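January 2021

Second day on the Golley tapes. Transferred sides A and B of the demo reel at 24-bit, then the four-track masters the band made before they signed to Clalton. Side B runs slow: the tuning note reads 432 where it should be 440, so I corrected the speed before doing anything else.

Catalogue now stands at 91 items, 52 of them transferred. The Engström sessions from December are still missing their track sheet. The second take of "Clillier" has a different bridge and no backing vocal - logged as a separate item.

Pressing figures, from the label's own ledger: 350 copies of the first single, 466 of the EP. The sleeve notes give other numbers. I have gone with the ledger.
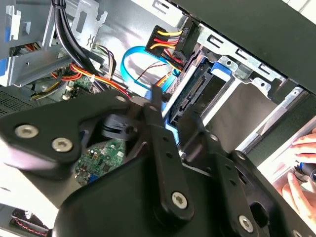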